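Dating an old Vovard carbide bicycle lamp, and was my great-grandfather breaking the law without it?

Posted by spokesandsoup, 25 July 2021

Hi all, long-time reader, first post. I've inherited a bicycle lamp from my mum's side and I'm trying to work out how old it is. It's stamped Vovard on the water tank, and underneath there's the number 355, which might be a model or might be a batch, I have no idea. The bracket is bent and the reflector's gone a bit brown, but otherwise it's in good nick for something that lived in a shed at Ronwood for most of its life.

The family story is that my great-grandfather was fined for riding home from the mill without a light, and bought the lamp the next morning in a huff. I'd love that to be true! Did country towns bother with lamp rules back then, or was that only a city thing? And is there any way to date the lamp without paying somebody? I've got the lamp on my kitchen bench and a cup of tea going cold, so ask me anything.

ranger_bill_bikes

Lovely thing to have. I've owned 4 of these over the years, two of them Vovards, and I still have one on my favourite roadster.

Start with the water valve on top. The earlier ones have a plain knurled knob and the later ones have a little lever with notches, so you can set the drip by feel with gloves on. If yours has the lever, I'd put it after the First World War. The 355 is a catalogue number as far as I know. A mate of mine has an old Woo catalogue (they were the importer here for a while) and the 355 is in there between a cheap oil lamp and a very fancy thing for motorcycles.
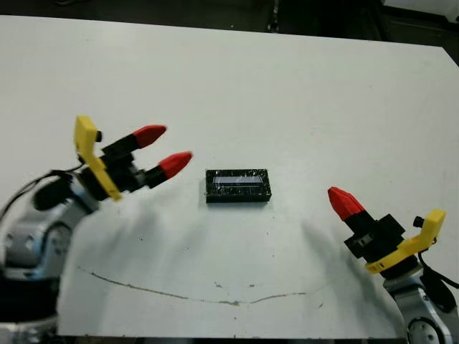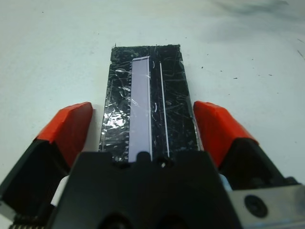 Have a look at the bracket too. The original ones were a sprung parallel type that let the lamp bob up and down over the ruts, and when those snapped people put on whatever the blacksmith could bend up. Yours being bent could mean it's the second sort — don't straighten it until you know, because the old castings crack if you look at them sideways. And please don't clean the reflector with metal polish. I did that to my first one and went clean through the silvering. Warm water, soft cloth, then leave it alone.

As for the law, yes, plenty of country councils had a lamp by-law. It was usually "between sunset and sunrise" or an hour either side, and the local constable enforced it when he felt like it. What you want is the petty sessions register for the town, which is where small fines got written down. Ask your state archives, and ask for the years he worked at the mill. The local paper is the other place. My own town had 4,000 people and the paper still printed every single cyclist who got pinged, name and all, so if he was fined there's a fair chance somebody enjoyed reading about it over breakfast.

marmalade77

no lever on my grandads either, his was from the twenties so not sure about that rule above. i reckon the shape of the lid tells you more but i cant remember which way round it goes sorry

skandrider

Just adding to the by-law part. I went through the council minutes for Skanddale a few winters ago (riveting stuff, I was looking for something about a footbridge) and lamps came up over and over. First they argued about whether a candle in a jar counted. Then they argued about whether a person walking a bike down the hill needed it lit. They settled on yes, and then a councillor got caught doing exactly that, and the whole business was put off till July.

So don't give up if the court register has nothing. Some places let people off with a warning and only the minutes mention it. Minutes for small councils often sit with the local historical society and haven't been indexed, so you'll be turning pages, but they're good fun once you get used to the handwriting.

One more thing, if there's any grey powder left in the bottom chamber, tip it out outdoors and well away from the pets before you bring the lamp anywhere near water. Spent carbide is mostly lime but you can get the odd live lump in there, and they stink.

Contact us | Community guidelines | © 2021 | Back to top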